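Domach D2 ethanol-in-gasoline test kit: review

Reviewed Tuesday, October 10, 2023

The Domach D2 measures the percentage of ethanol in pump gasoline. It uses the water separation method. A fixed volume of water is added to a fixed volume of fuel, the two are shaken together, and the ethanol moves out of the gasoline into the water. The rise in the water layer is read off a scale.

The kit contains a glass cylinder with a ground stopper, a plastic pipette, a bottle of blue dye, a folding stand and a printed correction table. I bought mine from Bakalis in June. It replaced an older Sidurard tube, which had no table and no stand.

Procedure

Fill with water to the lower mark and add one drop of dye. Fill with fuel to the upper mark. Stopper, shake for one minute, vent, and set upright for 10 minutes. Read the bottom of the curve where the layers meet. The manual says five minutes is enough. With winter blends I still had a hazy boundary at five, and the reading moved by half a division afterward.

Accuracy

I mixed reference samples by volume from ethanol-free gasoline and dry ethanol. At E10 the D2 read between 9.5 and 10.5 percent on every run. At E15 it read slightly low before correction and on target after. Above E30 the water layer takes up more than the table allows for, and I would not use the kit for flex fuel. The Sidurard tube read E10 as 8 percent under the same conditions.

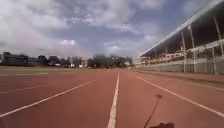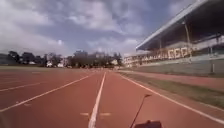
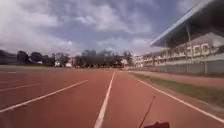
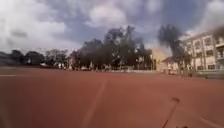
Styliani Andreadis wrote in to ask whether the table had been checked at low temperature, as her own D2 gave 11 percent on an E10 sample left overnight in an unheated garage. I had not tested that. I have now repeated the E10 run with fuel and water both at 40 degrees Fahrenheit and got 10.8. The table has no temperature column, so bring both liquids to room temperature before reading.

Build

The glass is thick and the printed marks have held up to solvent. The stopper seals well but sticks if left in wet. The stand is too light and tips when the cylinder is full. I use a lab clamp instead. The pipette bulb went stiff after a month of contact with gasoline, and Domach sells it only as part of a refill pack, part number 330, with more dye than most users will need.

Compared with electronic meters

The Pidside inline sensor gives a continuous reading and is the better choice for a tuned flex-fuel engine. It needs power, fittings and a display. For checking a can of mower fuel or a station's E0 claim, the D2 does the job with no calibration.

Used samples contain fuel, water and dye. Store them in a closed metal can and take them to a hazardous waste site.

Rating: four out of five. One point off for the stand and the missing temperature data.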